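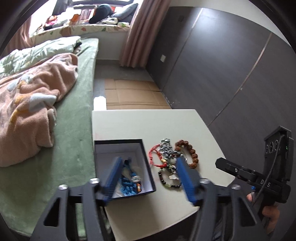 Buying hand-held grippers for small fiddly stuff (bracelets, cords, charms)

Quick notes from setting up at home in Drendton for recording jobs. Mostly jewelry into boxes, jewelry out of boxes, sorting. Writing it down before I forget what I paid.

Set the total first, then shop
Mine was 3000 for everything. Grippers, spares, cables, storage, the things to pick up. Went over on cables, under on props. Keep 20 percent back. You will want it by week two.

One gripper or two?
Sorting beads into a gift box, one is fine. Knotted cords, tangles, anything you'd naturally hold down with your other hand, get two. Price the second one at the same time, Groltunska quoted me less for a pair than for two singles a month apart. Ask.

Measure the jaw opening
Bring your widest item to the shop or measure it at home and write it on your phone. A chunky bead bracelet lying flat is wider than you think. Check closed too. Thin red string cord needs tips that meet all the way down, a gap you can see daylight thru is a gap a cord slides out of.

Pads are the running cost
Ribbed ones like our blue ones hold beads OK. Smooth metal links are harder, so try both textures before ordering a bag. Asante pads were 34 a set when I bought, and I budget three sets. Write the fit on the bag!! Had two sizes in one drawer, wasted an evening.
Wipe them at the end of the day. Lint in the ridges. Old toothbrush does it.

Screws
Get the right driver when you get the gripper. Spare screws too, same order, one lot of postage. Muffin tin for holding them while the finger's off. Not the bedspread.

Cables
Buy longer than the spec sheet suggests. Braided is worth the extra if it's going to drag over a table edge all day. Measure from where the plug will be to the farthest corner of the work, then add an arm's length. Velcro ties, Grondov ones are cheap and come off again.
Two grippers = two cables, so decide who stands on which side before you buy.

Table: don't spend here
White tabletop you already own will do. Dark beads and red cord show up nicely on it. Shiny silver is the hard one, check it at the time of day you'll be working.

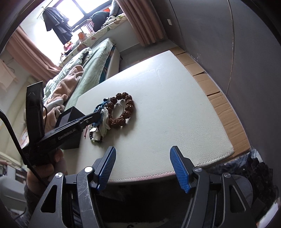 Padded surface or hard one
Try both before paying for anything. Padding stops beads skating off, kinder to tips too. But it dimples and creases, and a thin cord can settle into a crease and then you're poking at it. I use padded for chunky beads, hard for string.

Props budget
62 all in for me. Mix it up: big rough beads, little beads, plain cord with a knot, metal links, something with a charm or a tassel. Tassels are slow! Allow double time. Gift box with a lining is good, buy one with an opening wider than your jaws or you'll be bumping the sides.
Restring anything cheap before you start, elastic goes.

Light
Free if you have a big window. Curtains on both sides so you can cut it when the sun comes round. Only buy a lamp if you're planning evenings, and put it on the list now so it isn't a suprise later.

Storage
Lidded bin, foam in the bottom, jaws closed. Cable in its own bag. Leave the cardboard from the delivery until you're sure nothing is going back.

Before you hit order
Jaw width open and closed. Pad size. Cable length. Driver. Returns window, and who pays the postage. Groltunska takes returns until the end of September on spring orders, pads not included if the bag's been opened.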